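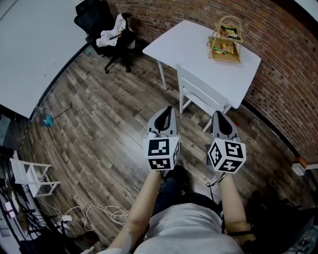 A gripper in each hand, over the plank floor.

Review: Leonilde Ramalho, Written Beside the Psalm. Translated by Murray Friesen. Dufour, 424 pages, hardback.

10 November 2021

Quick one, I've had this since June and the review was promised ages ago.

Subject first. Notes in the margins of prayer books. Ramalho has spent most of her working life going through psalters and breviaries from religious houses in and near Tomar, reading what people scribbled next to the psalms. 3,815 notes in her list. Complaints, crosses, the odd sum, names of the dead, a lot of "slower here". Her case is that you can't write the history of how people prayed from the rules they lived under. You have to look at where they got stuck, and the margins show you where they got stuck. Psalm 88 has more ink round it than anything else in her list. Psalm 1 hardly gets touched.

I liked it a lot. Grumbles to follow.

The opening chapter is the weakest bit, so don't judge from the sample in the shop. It is nearly all method, and it argues with people who aren't named in the main text, only in the notes at the back, so you flip about trying to find out who is being told off. Skip to chapter two and come back. Chapter two is the one on night prayer and it's superb. She takes one psalter and follows it through all the hands that wrote in it, and by the end you have a real sense of a house going downhill, fewer voices, someone writing "alone again" next to the verse about brothers dwelling together. She doesn't milk it. Two sentences and on to the next book.

Then a long middle stretch on Latin versus Portuguese in the notes. When does someone slip out of Latin? Mostly when ill or cross, she says, and gives plenty of cases. I was convinced by cross. Less by ill, where she leans on shaky handwriting as evidence, and shaky handwriting might be cold fingers or a bad pen. Amrit Bouchard made much the same point when we had him at the Stemetton reading group and he knows far more about hands than I do. He was harder on the book than me overall. Thinks the whole third part is a sermon. I'd say half of it.

The theology. This is where readers will split I think. Ramalho wants to say that a complaint in the margin is itself prayer, part of the office and not an interruption of it. Fine, the psalms themselves do nothing but complain for pages. But she pushes on to a claim that the margin is "the truer text", and there I got off. The sister who wrote "slower here" wanted the choir to go slower. She wasn't correcting the psalmist. There is a good old tradition of reading scripture with the commentary wrapped round it, and nobody in that tradition mistook one for the other. A page or two on this would have helped. We get a paragraph, and it's mostly about page layout.

Also, very little on the sacraments. For people whose day hung on the Mass as much as on the hours that seems a big hole. She says it's a book for another time. Perhaps.

And why stop where she stops? The notes cover 400 years and the last stretch gets eleven pages. I know the houses were closed and the books scattered, but scattered books are still books, and she has clearly seen a good many of them. Kendra Grewal tells me there was a further chapter in the Portuguese edition, dropped from this one to save space. If that's so it should say so somewhere and I couldn't find it.

Translation. Murray Friesen is good. Plain English, no fuss, and he leaves the short notes in the original with the English underneath, so you can check him. I did check a handful. One I'd quarrel with: he gives "weary" for a word that I would have put as "fed up", and it changes the tone of the whole note. But "fed up" would look silly in a book like this so I see why. He keeps the psalm numbers in both systems, bless him, every single time. Anyone who has tried to look up a reference from an older Catholic book in a Protestant Bible will know what a kindness that is.

The book as an object. Decent paper, proper sewn binding, opens flat at the desk. Dust jacket already torn, my fault. Plates all lumped together in the middle and printed too dark, so for a book about faint brown ink that is pretty poor. Several I couldn't read at all even with the lamp on them. The index is thin, names and places only. No index of psalms!! In a book about psalms. I have started making my own in pencil inside the back cover, which Ramalho would probaly approve of.

There is meant to be an online list of all the notes to go with it, run by something called Lostum. Worked for me on one day and not on the next. When it does work you can search by psalm, so use it for that and forgive the printed index. You can't search by house, only by shelf mark, and no ordinary reader knows a shelf mark.

Who is it for. Not beginners, though the night prayer chapter could be handed to anybody. Clergy who say the office daily will get the most out of it, I'd guess. I've caught myself going slower at certain verses. Students of church history, yes, obviously. Groups, maybe: we tried it at Stemetton over 2 meetings and that was too few, the first was swallowed by chapter one. If you do it as a group take chapter two and the chapter on names of the dead and leave the rest for whoever's keen. Wayne Bélanger read some of the names out loud at ours, no comment, just the names and the psalm each was written beside. That worked better than any of my questions.

Price is steep. Ask your library. A paperback is supposed to be comming but Dufour haven't put a date on it, and if they do one please, please lighten the plates and add the psalm index.

Recommended, with the grumbles. Read chapter two first.

Correction to my last review while I'm here: the hymnal companion does have a list of tunes by metre, it's at the front, I looked at the back. Sorry to all concerned.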